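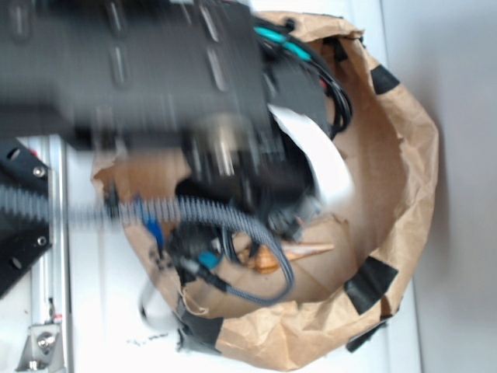 Collecting pick-from-bag demos: how we do it

Wrote this up fast because three people asked in one week. Covers recording teleop episodes for the bag task, start to finish. Assumes your arm is homed, your leader arm is paired and you've done at least one tabletop set before. If you haven't, do the tabletop set first. Bags are harder.

What you need

Paper bag, brown, plain. Grocery size.
Black tape.
Objects for the bag. Mix of stiff and floppy, plus a couple of loose cables.
Recorder software (we run Tullex, anything that logs joints and video on one clock is fine).
Disk space. More than you think.

Step 1. Prep the bag

Roll the rim down a couple turns. A rolled rim stays open, a flat one folds in the second the gripper brushes it. Tape the rim in a few places. Crumple is fine, crumple is good, don't iron out the bag or swap it every time it gets a crease. Small tears OK too. Swap when the side goes down past halfway and objects start falling out.

Set it on the table inside reach. Run the arm to the deepest corner of the bag by hand before you record anything. If the elbow complains there, move the bag, not the home pose.

Step 2. Load it

Drop things in from above. Don't arrange. If you place every object neatly the policy learns neat and then falls over on the first real bag. Cables on top of solid stuff some of the time, under it other times. Let them loop over each other.

Skip anything that rolls under the fold of the bottom and can't be reached. You'll waste the whole episode fishing.

Step 3. Fix the camera

One fixed camera looking down at the opening, one on the wrist if you have it. Lock exposure. Auto exposure will hunt every time the arm comes over and you get flicker thru the whole set. White table blows out a little, we live with it. What matters is you can see into the bag. Shadow in there is the usual problem, add a lamp from the side before you touch gain.

Motion blur on the fast moves: leave those frames in. The policy will see blur at run time too. If the slow part, the actual grasp, is blurred, then your shutter's too long. Fix that one.

Step 4. Record

Start the episode from home, gripper open. Hit record, wait a beat, go.

Come over the rim high. Straight down. Most bad episodes are somebody cutting the corner and dragging the rim along.
Pause very briefly above the object. Then grasp.
Lift straight up till clear of the rim, then sideways to the drop spot.
Release, back to home, stop recording.

Keep each one under 15 seconds. If you're past that you're dithering, and dithering is what it'll learn. Toss it and redo.

Missed grasp? Keep going, try again once, finish it. Recoveries are worth having. Two misses, abort and tag it fail. Do not delete fails, put them in the fail folder. Fatemeh Nazari uses them for the success classifier and she will come find you.

Step 5. Reshuffle

After every episode lift the bag by the sides, give it a shake, set it back down a little off from where it was. Rotate it sometimes. Reach in with the arm STOPPED, not just idle. E-stop, hands in, hands out, release. Every time.

Check the arm's own cables while you're there. They run down close to the rim and can snag on it. Anything dangling gets clipped back up before the next run.

Step 6. Label

Per episode: object, success or fail, bag number, operator. That's it. We tried writing a sentence for each one in September and quit after a day. Object names come from the list in the Usteo sheet, don't make up new ones. "cable" and "cord" as two classes cost us an afternoon.

Step 7. Look at it

Every 80 episodes stop and watch ten at random, full length, both cameras side by side. Looking for: clock drift between video and joints, dropped frames, camera bumped, same object picked over and over becuase it's easy. The last one is the most common. Pull the easy object for a while.

How many

First set that trained into anything useful for us was 2000 episodes over two operators. Smaller sets would pick off the top layer and then hover. Your number will differ, depends on the objects.

Known problems

Recorder hangs on episode 47 or so of a long session: restart it at every bag swap, goes away.
Gripper closes on the bag wall: usually depth offset, re-run the touch-off.
Tape lifts: press it down again, or new piece. Loose tape sticks to the fingers.

Upload script is in the Villalobos repo, readme there is current.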